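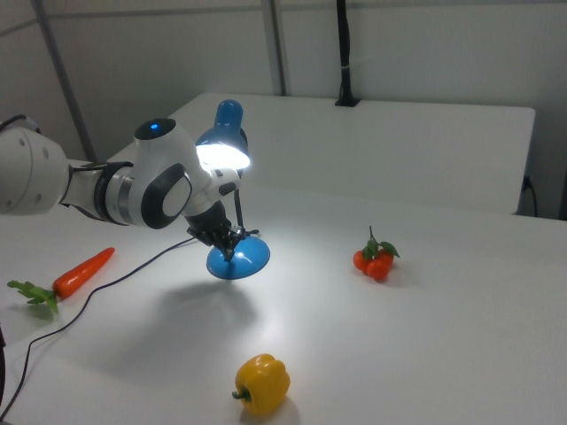
Chapter 3
Picking Things Up and Putting Them Down Again

By now your arm is bolted to something that doesn't wobble, and it moves when told, mostly in the direction you had in mind. You will want to celebrate by having it pick something up. Go on, then. We'll wait.

Welcome back. The object is on the floor and you have learned the first lesson of this chapter, for which the publisher would normally charge extra.

Gripping looks easy to anyone who owns hands. A pair of motorised fingers knows very little: how far apart they are and, if you bought the better sort, how hard they are being pushed back. Everything else has to come from you. Where is the object thin enough to hold? Where is its weight? A desk lamp is a fine test of both questions. Take it by the stem, low down, and the heavy base hangs close beneath the fingers. Take it by the shade and the base swings about like a church bell.

Then there is the cord. Lamps have them, and beginners' programs do not. The arm will lift the lamp to the height you asked for whether or not the cord reaches, so measure it first and leave 300 mm of slack. The shared workshop at Zarkulness, where most of these exercises were tried out, has a drawer of plugs that can tell you why.

We shall also need some practice objects. Toy vegetables are cheap, come in awkward shapes and survive being dropped. Real tomatoes are instructive once.

In this chapter you will:

set the opening and closing limits of a two-finger gripper
choose a grip point for an object with an uneven weight
plan a lift that takes a trailing cord into account

You will need the arm from Chapter 2, a clear table, a lamp you are not fond of, and the Hivia control board with its emergency stop wired in. If you skipped the emergency stop, go back and do it now.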